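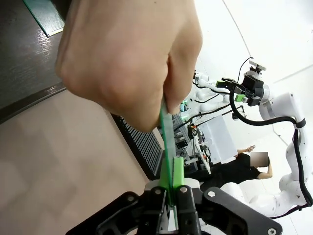 *Green strip going into the slotted block, hand at the top end.*

Wed 25 June

Spent most of the day on the Garkville indictment instead of the thing I'd promised Leonie, sorry Leonie. The clerk's office finally put the unsealed version up just before lunch and I wanted the exhibits saved before anyone had second thoughts (they re-sealed two of them on us in February and we only had my rubbish notes).

What's in it: three people charged over the shipping paperwork at Ernik, all for lying on export forms, one for obstruction as well. Svetozár had told us to expect 5, so either two are still under seal or they've done a deal. My money's on a deal — the complaint keeps quoting "Employee 2" at great length and Employee 2 isn't charged with anything!

Went through the exhibit list with Hema over the phone. It's 200 pages, mostly invoices, and the scans are awful. Text search finds "Vávra" as "Vavra", "Vávro" and once as "Wawra", so if you're looking for the freight firm, try all of those. I've put the spellings at the top of the shared sheet. Sindari only comes up in the footnotes and I can't tell yet whether it's a company or just the name of a ship.

Odd bit on the obstruction count: the message he's meant to have deleted is dated after the search warrant, but the affidavit talks about it as if it came before. Typo? Žofie thinks so. I'd like to see the warrant return before we write a word about it.

Still to do

- ring the defence lawyer again, left two messages
- check the bail figure, the docket says 1,000 and the hearing note has nothing
- Zdeňka to read the Slovak emails, my version is guesswork past the greetings
- rename the exhibit files, they're all called "attachment"

Next hearing isn't listed yet. Hema's going to keep an eye on the calendar page, which only seems to update overnight.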